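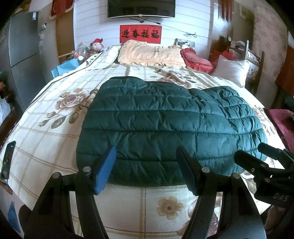 Planeamento e Orçamento de Equipamento de Automação
Apontamentos da aula 6 – compra de garras e material de recolha
8 dez. 2018 | Hoi-yan Fung
Imprimir | Enviar por e-mail

Continuação da aula anterior (custo total vs. preço de catálogo). Quem faltou: pedir as folhas aos colegas, não as volto a pôr.

1. Antes de pedir preço

Escrever a tarefa numa frase. "Dobrar roupa" não serve. Que roupa, em que superfície, quantas vezes por dia. Um casaco acolchoado comporta-se de maneira diferente de uma camisa: tem volume, escorrega, o tecido fecha-se à volta dos dedos. A tarefa decide a garra, a garra decide o resto do orçamento.

Garra de mão ou braço completo? Para recolher demonstrações basta a de mão. O braço fica para a segunda fase, outra rubrica, outro ano se for preciso.

2. Caso Nullilport

Pedido inicial: duas garras de mão, peças de desgaste, formação. Dois fornecedores responderam.

Drokmont – 1.427 € por unidade, portes à parte, prazo 15 dias.
Praltex – 2.913 € pelas duas, portes e formação incluídos.

À primeira vista ganha a Drokmont (2.854 € as duas). Depois somam-se os portes e a formação, que no caso deles é facturada em separado, e a diferença desaparece. Fazer as contas em casa com formação a 600 €: 3.454 € e ainda faltam os portes. Erro clássico nos trabalhos do ano passado, metade da turma comparou só o preço unitário.

Atenção ao IVA. Ou todos com ou todos sem, nunca misturar na mesma tabela.

3. Consumíveis

Linha que falta quase sempre. Almofadas dos dedos, parafusos, cabos, cartões de memória. As almofadas gastam-se, sobretudo com tecidos e fechos metálicos. Pedir o preço avulso ANTES de comprar a garra, depois já não há margem para negociar. Perguntar tambem se a peça se troca no local ou se vai à fábrica.

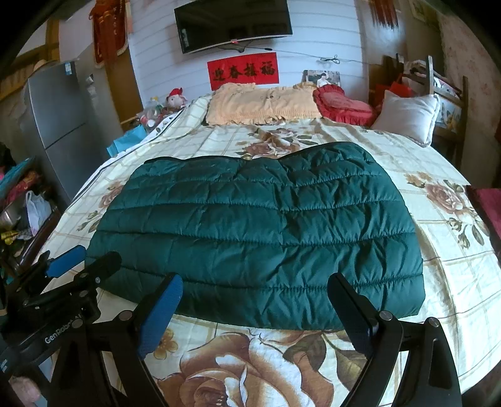
Pascu discorda desta ordem: segundo ele, os consumíveis deviam ser negociados só depois de um mês de uso, quando já se sabe quanto se gasta, e até lá bastava um conjunto de reserva. Argumento válido para quem tem verba flexível. Com verba fechada em abril, como no nosso caso, não funciona: o que não entrou no pedido não se compra. Pôr as duas hipóteses no relatório e escolher uma.

4. Custos de local

Recolher em casas ou em laboratório? Em casa: deslocações, seguro, autorização escrita dos moradores, tempo de montagem. Em laboratório: mobília, renda do espaço, roupa comprada de propósito. Não há resposta única, depende da tarefa (ver ponto 1).

Horas de operador contam sempre. Incluir pausas, a garra pesa no pulso ao fim de uma manhã e o rendimento cai. Quem orçamenta oito horas de recolha seguidas não experimentou.

5. Calendário

- pedido de cotação
- teste com a peça real, na mão de quem a vai usar
- nota de encomenda
- recepção e verificação (conferir com a guia, parafuso a parafuso se for preciso)
- formação
- início da recolha

Deixar folga entre recepção e formação. Se o material vier com defeito e a formação já estiver marcada, paga-se na mesma.

6. Para entregar

Tabela comparativa dos dois fornecedores, máximo uma página, mais um parágrafo a justificar a escolha. Indicar a fonte de cada valor. Estimativas próprias marcadas com asterísco. Entregar em papel no início da próxima aula, não aceito por e-mail.

Próxima aula: alugar ou comprar, amortização. Trazer calculadora.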